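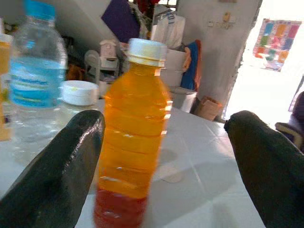 21 December 2020
By Saron Worku

Notes for the talk on the Akura open day. Keep the first part short, people want to get to the arm.

Start with the invitation. Akura opened its doors for one afternoon in September and I went with two people from Jiltside. We were there for the bottle demonstration. Mention that Akura builds the gripper and the control software, and that the arm itself comes from Manurung. Someone always asks.

Describe the setup. One white table, a few bottles from an ordinary kitchen, an ordinary cluttered room behind them. Say that the room was left as it was. The point of the day was to show handling of household things in a household kind of space, with daylight coming in from the side and stuff along the walls.

Then the two fingers. They are dark and padded, with blunt tips. The padding gives a little when it closes. Pass the spare finger around at this point and remember to get it back before the break.

Explain what a grasp is made of: approach, line up, close, lift. Most of the visitors watched the lift. Ask the room to think about lining up, which is where most of the time goes. The camera rides at the wrist, so it sees what is between the fingers and not much of the arm. When the fingers are still open there is a gap on both sides of the bottle, and the software has to judge both gaps at once from one view.

Bottles are a good test — say why. A clear water bottle shows the table and the room through it, so its edges are hard to find. A bottle of colored liquid is easier to see but the color changes with the light. A squeeze bottle has a shoulder and a tapering neck, so where you grip it matters. Ridged bottles give the fingers something to hold, but the highlights on the ridges can be read as edges. 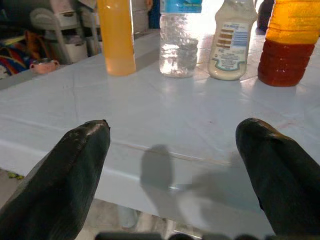

Next part is about spacing. With a row, the fingers have to get in beside one bottle without touching the next. Akura's engineers said they plan the path from the front of the table and come in low. I asked if they could come in from above. They said yes, but the caps get in the way of the camera.

Talk about shadows for a minute. The gripper throws its own shadow on the table and it moves when the arm moves. An early version of the software took it for an object. Let people ask about this one, it got the most questions on the day.

Numbers slide. Akura reported 200 attempts in the set they use for practice at this table, and 172 good lifts. Read both numbers out slowly. Do not compare them with the Bedska results, which came from a different gripper and a different table. If someone pushes, offer to talk afterward.

What I would have liked to see: a half-empty bottle, where the weight shifts during the lift. They said it was planned. Also a bottle that has been knocked over. I don't have an answer on that one.

Practical points for anyone arranging a visit. Write to them well ahead. Groups are small and everyone stands on one side of the table. Wear flat shoes, it is a long time on your feet. Parking is behind the building and the entrance is on the far side, by room 321.

Questions, then coffee. Leave the Akura contact sheet on the chair by the door.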